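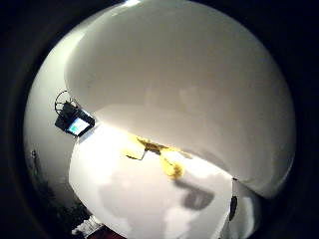

# Etero White Work Mat

The Etero White Work Mat is a reusable cover for tables used in craft, food preparation and finishing work. It is held in the Saragih Building equipment store and may be borrowed by all teaching and public program staff. The mat provides a plain, bright surface on which color can be judged correctly and on which spills and smears are noticed early.

The mat is supplied flat and must be kept flat. It is not suitable as a cutting surface.

## Intended use

The mat is approved for the following activities:

- mixing and testing water-based paints, inks and dyes
- work with spices, sauces and other foods that color a surface
- gluing, varnishing and waxing of small items
- sorting and inspection of pale or translucent materials

Mats used with food carry a green corner tag and are stored apart from all others. A food mat that has been used for paint, glue or varnish, even once, is withdrawn from food use permanently and its tag is removed by store staff.

Solvents stronger than household vinegar are not permitted. Users who need a surface for solvent work should ask for the Trovetti steel tray.

## Specifications

| Item | Detail |
|---|---|
| Finish | Matte white, both sides |
| Thickness | 2 mm |
| Weight | 500 g |
| Underside grip | Rubber dots at the corners |
| Longest loan | 8 days |
| Store location | Lower level, bay 20 |

## Setting up

Wipe the table before the mat is laid. Grit trapped underneath will mark the mat from below and these marks cannot be removed. Press the corners down firmly and check that the mat does not slide.

Bright lighting is recommended for color matching. A lamp placed low and to one side will throw shadows across the mat from hands and tools, and small spots are then easily missed. An overhead lamp is preferred.

Gloves should be changed when they become soiled. A large share of the marks reported on returned mats are transferred from gloves and sleeves.

## Cleaning and stains

Fresh spills should be lifted with a dry cloth, working from the outer edge toward the middle. The mat is then washed with warm water and dish soap and dried upright on the rack beside the sink. It should not be rolled while damp.

Yellow and brown colorings require particular attention. Turmeric, mustard, tea, ochre pigment and some wood waxes will settle into a matte finish if left to dry. For these, the store issues a paste of baking soda and water, applied for 20 minutes and rinsed off. The treatment may be repeated once. Bleach powder, wire wool and melamine sponges damage the finish and must not be used.

A faint stain that remains after treatment is acceptable on a general mat. It is not acceptable on a food mat. Borrowers are asked to report any such mark on the return slip, with the name of the substance if known. No charge is made for staining that is reported in this way.

## Borrowing

Requests are made through the equipment desk, which is managed by Nabila Chin. Group bookings for public workshops, including the Sunday family sessions, are handled by Dorin Bogdan and should be placed before the workshop is advertised. Mats are issued in a flat carrying sleeve, and the sleeve must be returned with the mat.

Loans may be renewed once if no other request is waiting. The store does not send mats to outside organizations.

## Condition checks

Each mat is inspected on return. Mats with cuts, raised edges or missing grip dots are taken out of service. A full review of the stock is carried out every May by Afiq Ismail, and mats retired at that time are offered to the print room as drying boards.

## Related equipment

- **Trovetti steel tray:** for solvent and heat work. Induction required.
- **Etero corner weights:** sold to the store in sets of 8. Recommended on polished tables.
- **Gray work mat:** same size as the white mat. Preferred for white glazes and plaster.

Questions about materials that do not appear on this page should be sent to Yeshi Beyene, Materials and Safety, before work begins.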